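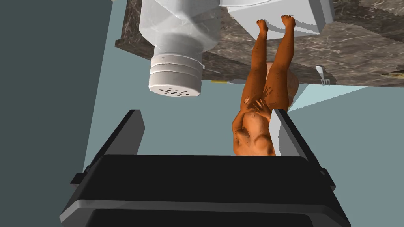 안 갖고 노는 장난감은 언제 정리하는 게 좋을까요?

한 계절 동안 상자에 넣어 안 보이는 데 두었다가, 그동안 아이가 한 번도 찾지 않은 것부터 내보내면 됩니다.

살림이야기 게시판 > 정리·수납 > 장난감과 어른의 미련

글쓴이 베란다난민

제목 그대로입니다. 위의 문답은 공지에 있는 걸 옮겨 왔고요, 저는 저 답을 믿고 실행했다가 지금 한 계절째 상자 위에서 밥을 먹고 있습니다.

상황을 말씀드리면, 아이는 다섯 살이고 집은 좁습니다. 작년에 장만한 Londberg 4단 선반이 거실에 있는데, 맨 위 칸은 퍼즐이고 그 아래는 퍼즐이었던 것들입니다. 나머지 칸은 저도 모릅니다. 안쪽은 이사 온 뒤로 손이 닿은 적이 없어요.

공지대로 상자에 담아 베란다에 내놨습니다. 아이는 정말로 안 찾더군요. 여기까지는 교과서입니다. 그런데 막상 내보내려고 상자를 열었더니 남편이 옆에 쪼그려 앉아서 "어, 이거" 하는 겁니다. "어, 이거"가 나온 물건은 다시 거실로 들어갑니다. 저희 집의 법이에요. 제가 만든 법은 아닙니다.

결국 내보낸 것은 바퀴 빠진 트럭과 햄버거 세트 사은품뿐이고, 상자 하나를 비웠더니 거실이 더 좁아졌습니다. 이게 수학적으로 어떻게 가능한지 아시는 분?

진짜 질문은 이겁니다. 아이가 안 찾는 물건인데 어른이 못 버리는 경우, 다들 기준을 어떻게 세우시나요. 당근은 빼고 말씀해 주세요. 채소 얘기입니다. 주방놀이 당근이 유독 많아요.

답글 / 뚜껑없는반찬통

일단 남편분을 내보내시는 방법이 있습니다. 산책이요, 산책.

저희는 정리하는 날 배우자 한 명은 반드시 외출합니다. 둘이 같이 하면 정리가 아니고 추억의 밤이 되더라고요. 맥주까지 나오면 그날은 끝난 겁니다. 상자는 테이프도 새로 붙여야 하고요.

기준은 단순하게 잡았어요. 부품이 다 있으면 남기고 하나라도 없으면 나간다. 그랬더니 퍼즐은 전멸했고 블록은 전원 생존입니다. 블록은 뭐가 없어져도 없어진 줄을 모르니까 영생을 누리는 거죠. 불공평하지만 집안일에 공평을 바라면 안 됩니다.

답글 / 서랍속고무줄

부품 기준 저는 반대예요.

저희 애는 조각 빠진 퍼즐을 제일 좋아했습니다. 코끼리 귀가 없는 건데 매번 거기에 손가락을 집어넣으면서 자기가 귀래요. 그걸 제가 "불량품" 하고 버렸다가 저녁 내내 곡소리를 들었습니다. 새로 사 준 온전한 코끼리는 한 번 맞추고 끝이었고요.

멀쩡한가 아닌가는 어른 기준이죠. 애한테는 그냥 코끼리인데.

답글 / 뚜껑없는반찬통

서랍속고무줄님 그 얘기는 인정합니다. 근데 그 논리면 못 버리는 게 없잖아요. 저도 프라이팬 손잡이 빠진 거 있는데 손가락 집어넣으면 되는 건가요.

답글 / 서랍속고무줄

프라이팬은 버리세요.

답글 / 고모는관대하다

조카 셋의 장난감 공급책입니다. 죄송합니다. 먼저 사과하고 시작할게요.

주는 사람 입장을 조금만 말씀드리면, 저희는 포장 뜯을 때 얼굴 한 번 보려고 사는 겁니다. 그 뒤에 물건이 어디로 가는지는 묻지 않아요. 물어보는 고모가 있다면 그 고모가 이상한 겁니다. 그러니 "고모가 사준 거라서 못 버린다"는 말은 저희를 핑계로 쓰시는 거예요. 마음껏 내보내세요. 저는 다음 명절에 또 사 갑니다.

큰 걸로요.

답글 / 베란다난민

고모님 혹시 저희 시누이세요? 작년에 주방놀이 세트 주신?

답글 / 고모는관대하다

저는 드럼 쪽입니다.

답글 / 한칸만비우자

드럼은 무슨 원한이 있어야 사 주는 거 아닙니까.

저는 제도로 해결했습니다. 저희 집은 Kurkeo 뚜껑 상자 하나가 아이 몫이에요. 거기 들어가면 뭐든 있어도 되고, 안 들어가면 아이가 직접 고릅니다. 부모는 입을 닫습니다. 이게 핵심인데 제일 어렵습니다. 비싸게 주고 산 원목 기차가 밀려나고 요구르트 병이 상자에 들어가는 걸 보면서 입을 닫아야 합니다. 저는 부엌에 가서 찬물을 마셨어요.

장점은 싸움이 줄었다는 것이고, 단점은 아이가 상자에 물건을 넣는 기술이 이삿짐센터 수준으로 늘었다는 겁니다. 인형 속에 자동차를 넣고 자동차 속에 구슬을 넣습니다. 뚜껑은 닫히는데 상자를 들 수가 없어요.

답글 / 베란다난민

한칸만비우자님 질문이요. 그럼 상자에 못 들어간 원목 기차는 어떻게 됐나요?

답글 / 한칸만비우자

제 방에 있습니다. 그 얘기는 안 하려고 했는데요.

답글 / 종이접는밤

책 추천해도 되나요. Oriana Aravena가 쓴 정리 책인데 도서관에서 빌려 읽었습니다. 거기 보면 장난감을 종류별로 나누지 말고 "마지막으로 누가 만졌는가"로 나누라고 해요. 아이가 만진 것, 어른이 치우느라 만진 것, 그리고 누구도 안 만진 것.

해 봤더니 저희 집 장난감을 제일 많이 만지는 사람은 저였습니다. 그것도 압도적으로요. 발로 밟은 것도 만진 걸로 친다면 더합니다. 책에 밟은 경우가 따로 안 나와서 제 재량으로 포함시켰어요.

문체가 좀 엄숙해서 호불호는 있습니다. 양말 서랍 하나 정리하는데 인생을 돌아보게 하더군요. 저는 양말만 정리하고 싶었는데요.

답글 / 뚜껑없는반찬통

그 책 저도 빌렸다가 읽지도 않고 반납했습니다. 연체까지 했어요. 정리 책이 집에서 제일 오래 자리를 차지했습니다.

답글 / 서랍속고무줄

저는 끝까지 읽고 반대하는 쪽입니다. 앞부분은 좋아요. 그런데 뒤로 가면 "망설여지면 사진을 찍고 보내라"가 나오잖아요. 그렇게 해서 지금 제 휴대폰에 장난감 사진이 잔뜩인데, 그건 또 언제 지웁니까. 미련의 보관 장소만 바뀐 거죠. 용량 부족 알림이 뜰 때마다 삑삑이 오리와 눈이 마주칩니다.

답글 / 종이접는밤

그래도 휴대폰은 밟아도 덜 아파요. 화면이 깨져서 그렇지.

답글 / 늦게핀선인장

인형 얘기가 아직 없어서 씁니다. 블록이니 퍼즐이니 하는 건 결국 물건인데 인형은 다릅니다. 얼굴이 있잖아요.

저는 제가 어릴 때 갖고 놀던 인형을 아직 갖고 있고, 친정에서 가져온 지 16년 됐습니다. 이사할 때마다 버리려고 종량제 봉투까지는 갑니다. 봉투를 묶으려고 하면 눈이 이쪽을 봐요. 그래서 뒤집어 넣으면 이번엔 뒤통수가 서운해 보입니다. 뒤통수가 서운할 수 있다는 걸 그때 알았습니다.

딸은 관심도 없어요. 한 번 보여줬더니 "할머니 거야?" 하더라고요. 제 겁니다. 아직 그렇게까지 오래된 물건은 아니에요.
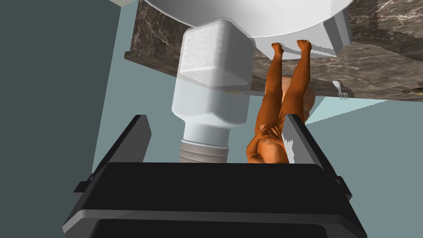
거꾸로 있는 아기 인형

답글 / 한칸만비우자

늦게핀선인장님, 저희 어머니는 인형 내보낼 때 눈을 수건으로 감싸고 묵은 소금을 한 줌 넣으셨어요. 무슨 근거인지 여쭤봤더니 근거는 없고 소금이 남아서라고 하셨습니다. 그래도 마음은 좀 편해집니다. 김장하고 남은 소금 있으시면 참고하세요.

답글 / 서랍속고무줄

소금을 왜 넣어요, 재활용도 안 되게. 천 인형이면 상태 좋은 건 빨아서 나누면 되고, 낡은 건 일반쓰레기로 가면 됩니다. 플라스틱 인형은 동네마다 다르니 관리사무소에 물어보시고요. 건전지 든 건 건전지 먼저 빼세요. 꼭이요. 저희 라인에서 새벽에 쓰레기장이 "사랑해"라고 말한 적이 있습니다.

답글 / 고모는관대하다

건전지 얘기 나와서 말인데 드럼에도 건전지가 들어갑니다. 큰 걸로.

답글 / 베란다난민

고모님은 잠시 쉬고 계세요.

늦게핀선인장님 글 읽고 상자를 다시 열어봤는데요, 저희도 인형은 한쪽으로 몰아놨더라고요. 남편이 그런 건지 제가 그런 건지 기억이 안 나요. 무의식의 특별 대우라고 봅니다. 공룡은 바닥에 깔려 있는데.

답글 / 중고거래중독자

저는 좀 다른 의견입니다. 여기 분들 다 감정 얘기만 하시는데, 팔면 됩니다. 돈이 생기면 미련이 신기할 정도로 줄어요.

저는 Ganadano에 올립니다. 지역 거래 게시판이고 사진 올리고 값 적으면 끝이에요. 애착 있는 물건은 딱 3000원에 올리세요. 공짜로 올리면 별별 분이 다 오시고, 비싸게 올리면 안 팔려서 도로 거실로 들어옵니다. 그 가격이면 가져가시는 분도 부담이 없고, 저도 커피값에 조금 모자란 돈을 들고 돌아오니까 겸손해져요.

반대로 "애가 참 좋아했던 거예요" 같은 사연은 쓰지 마세요. 쓰다가 울고 글을 내리게 됩니다. 크기, 상태, 직거래 장소. 이렇게만.

답글 / 뚜껑없는반찬통

Ganadano에서 산 사람도 여기 있습니다. 중독자님 같은 분들 덕분에 저희 집 거실이 이 모양이에요. 국가 전체의 장난감 총량은 그대로고 주소만 바뀌고 있는 게 분명합니다.

심지어 제가 팔았던 자석 낚시를 이웃이 샀고, 그 집 애가 크니까 저희한테 "물려주겠다"고 가져오셨어요. 낚싯대에 저희 애 이름이 적혀 있었습니다. 고맙다고 받았습니다. 달리 뭐라고 하겠어요.

답글 / 중고거래중독자

그 정도면 호적에 올리셔야죠.

답글 / 종이접는밤

파는 건 저랑 안 맞더라고요. 약속 잡고, 시간 바뀌고, 저녁 7시에 나갔더니 옆 동네 같은 이름 편의점이고. 하루치 기력이 퍼즐 한 상자에 다 들어갑니다. 저는 Whiteley 나눔가게에 한 번에 갖다줘요. 받는 품목이 정해져 있어서 봉제인형은 안 받고 책이랑 블록은 받습니다. 가기 전에 전화해 보세요. 11월에는 물건이 몰리는지 문 앞에 줄이 있었습니다.

대신 빈손으로 나오셔야 합니다. 가게니까 팔기도 하거든요. 저는 블록을 주고 냄비를 사 왔어요. 집에 와서 생각하니 냄비가 더 큽니다.

답글 / 서랍속고무줄

봉제인형 안 받는 건 위생 때문이라 어쩔 수 없어요. 거기서 근무하시는 분들한테 뭐라고 하지 마시고요. 지난번에 제 앞에서 어떤 분이 곰 인형을 놓고 협상을 하시더라고요. "한 마리만요." 곰도 민망했을 겁니다.

답글 / 저녁의세탁기

눈팅만 하다가 씁니다. 애들 다 키워서 내보낸 사람이에요.

저는 다 버린 쪽입니다. 아주 깨끗하게, 여기 분들이 보시면 박수 치실 정도로요. 그리고 지금 손주가 오면 갖고 놀 게 없어서 국자를 줍니다. 국자를 좋아하긴 합니다. 밥주걱도 좋아하고요.

그러니까 버려도 별일 없고, 안 버려도 별일 없다는 말씀을 드리고 싶었어요. 아들은 가끔 로봇 변신하는 거 어디 갔냐고 따지는데, 본인 집에 가 보면 거기도 베란다에 상자가 있습니다. 찾아보라고 했어요. 자기 상자나.

답글 / 베란다난민

세탁기님 말씀에 위로를 받다가 국자에서 멈췄습니다. 저희 집은 국자도 이미 장난감 상자에 있어요. 그래서 국을 종이컵으로 뜹니다.

답글 / 늦게핀선인장

저도 조금 더 써도 될까요. 아까 인형 얘기한 사람입니다.

중독자님 조언대로 팔아볼까 하고 글을 쓰는데 상태 칸에서 막혔어요. "사용감 있음"이라고 적으니 너무 매정하고 "사랑받음"이라고 적으니 제가 이상한 사람 같고요. 결국 임시저장했습니다. 임시저장도 정리로 쳐 주나요.

답글 / 한칸만비우자

안 쳐 줍니다. 다만 본인 물건은 애초에 아이 장난감 정리에 안 들어가죠. 그건 어른 물건이에요. 저희 집 원목 기차처럼요. 별도 기준이 필요합니다.

답글 / 서랍속고무줄

한칸만비우자님 은근슬쩍 기차 빼는 거 다 봤습니다. 규칙은 상자 하나라면서요.

답글 / 한칸만비우자

아이 상자가 하나라고 했지 집 전체가 하나라고는 안 했습니다. 글을 잘 읽어 보세요.

답글 / 서랍속고무줄

그럼 어른 상자는 몇 개신데요?

답글 / 한칸만비우자

찬물 마시러 갑니다.

답글 / 뚜껑없는반찬통

베란다난민님, 그래서 결론이 어떻게 됐나요? 남편분은 산책 보내셨어요?

답글 / 베란다난민

중간보고 드립니다.

보냈습니다. 산책 나간 동안 선반 맨 아래 칸을 비웠어요. 종이접는밤님 책 방식을 조금 빌려서 누가 만졌는지로 나눴고, 누구도 안 만진 쪽은 Whiteley에 전화해 보고 차에 실었습니다. 인형은 하나도 못 건드렸고요. 공룡은 재심 청구가 들어와서 보류입니다.

뿌듯하게 빈 칸을 보고 있는데 남편이 돌아왔어요. 손에 뭘 들고요. 아파트 분리수거장 옆에 누가 깨끗한 주차타워를 내놨답니다. 엘리베이터가 진짜로 올라간대요. 빈 칸에 딱 맞습니다. 자로 잰 것처럼요.

답글 / 중고거래중독자

Ganadano에 올리세요. 값은 아시죠.

답글 / 베란다난민

남편이 벌써 바닥에 엎드려서 차를 넣고 있어요. 애는 옆에서 국자 들고 구경하고요. 일단 오늘은 둘 다 조용하니까 내버려두겠습니다.

답글 / 고모는관대하다

그럼 주차타워는 빼고 다른 걸로 알아볼게요. 혹시 아이가 트럼펫에 관심이 있나요?

답글 / 베란다난민

없습니다. 저희 이사 갔어요.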